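Call for participants: hand-held gripper build and recording, Ullden Workshop

Ullden Workshop is looking for people to join a build and recording project that will run from June. We are a shared workshop with a metal bay, an electronics bench, a small print room and a front room with tables. The project is open to members and non-members. You do not need a background in robotics.

What the project is

We are building hand-held grippers that a person can wear out on an ordinary household job, and recording what the hands do while the job gets done. The recordings are used to train a two-armed robot, called Drivanska, that is being put together in the metal bay. Drivanska has a frame, a base and one working arm. The second arm is at the wiring stage. The grippers are further along, and that is why we are calling for participants now.

The design files for the gripper are our own and go by the name Tradell. Tradell is on its second version. The first had straight fingers and dropped anything with a rounded side. The second has printed fingers with replaceable pads and a housing that can be opened with one hex key.

Who we are looking for

There are two groups. You can put your name down for one or both.

Builders. You will assemble grippers, print and fit fingers, replace pads, solder connectors and fix whatever comes back from the recording table. You should be comfortable with hand tools and have soldered before, even if it was years ago. Experience with 3D printing is useful. Builders are asked for one evening a week, from 6:30 pm to 9 pm.

Recorders. You will hold a gripper in each hand and carry out short table tasks: moving cups, clearing plates, sorting small items into trays, folding cloths. Each task is repeated many times with the objects in different places. Full training is given. Recorders are asked for two sessions a week of two hours each, morning or afternoon.
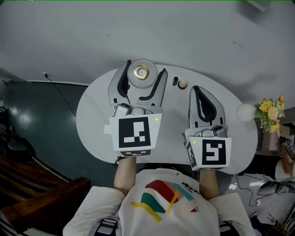

Recorders work with whatever the task sheet calls for, and most of the sheets so far use tableware. Small, smooth and shallow things are the hardest to pick up, and a good deal of the training is about learning how wide to open the fingers before you reach. Going for a cup and saucer with one gripper wide open and the other held closed is a typical position, and you will get used to keeping the idle hand still. The large black-and-white marker on the front of each gripper needs to stay in view as far as possible, so we teach people to keep their wrists turned a particular way. It feels odd for the first session and then most people stop thinking about it. You will be on your feet for much of the time and leaning over a table, with breaks whenever you want them. Please tell us if you would prefer to work seated.

What we have and what we need

The target for this round is 416 finished recordings. A recording counts as finished when the task has been done from start to end without a dropped object, the markers have been tracked throughout, and a second person has checked the file. We have 26 at that standard. Many more were made with the first version of the gripper and cannot be used.

We have places for builders and recorders until the roster is full. People who can commit for the whole of June will be placed first, but shorter stays are welcome and we will keep a reserve list.

Payment

Recorders receive $100 for each week in which both sessions are completed. If you complete one session, you receive half. Training sessions are paid at the same rate. Builders are not paid in cash. They receive workshop access for the length of the project, including use of the print room outside project hours, and may keep a pair of grippers built from the Tradell files at the end. Builders who also record are paid for their recording sessions as above.

Conditions

You must be 18 or older.

You must be able to lift and hold a gripper in each hand for several minutes at a time. If you have a wrist, elbow or shoulder injury, please talk to us before applying. There may be a builder's place that suits you better.

Closed shoes are required everywhere in the building. Safety glasses are required in the metal bay and are supplied. Long hair must be tied back at the grinder and the drill press.

The recordings show your hands and arms, your clothing and the surface you are working at. Other people in the room can come into view as well. Names are not stored with the files. You will be asked to sign a consent form, and you can ask for your recordings to be deleted at any time before they go into training.

Please do not wear rings or loose bracelets to a recording session. Ordinary clothes are fine.

Access

The front room and the toilets are on the ground floor and step-free. The print room is up a flight of stairs. There is bike parking in the yard and street parking out front. The metal bay is noisy in the evenings and ear protection is available at the door. Recording sessions are not held while the grinder is in use.

How to apply

Pick up a form at the front desk at Ullden Workshop or ask for one to be emailed to you. Tell us which group you are applying for, the times you can come, and anything you have built or repaired that you would like us to know about. A couple of lines is enough. We do not need a résumé.

Everyone who applies will be invited to a trial session of one hour. Recorders will try the grippers on three or four short tasks. Builders will strip down and reassemble a Tradell housing. We will let you know the outcome within a week of your trial.

If you have spare parts to offer instead of time, we are short of small bearings, hex bolts and offcuts of rubber sheet for pads. Leave them in the tub marked Drivanska beside the front desk.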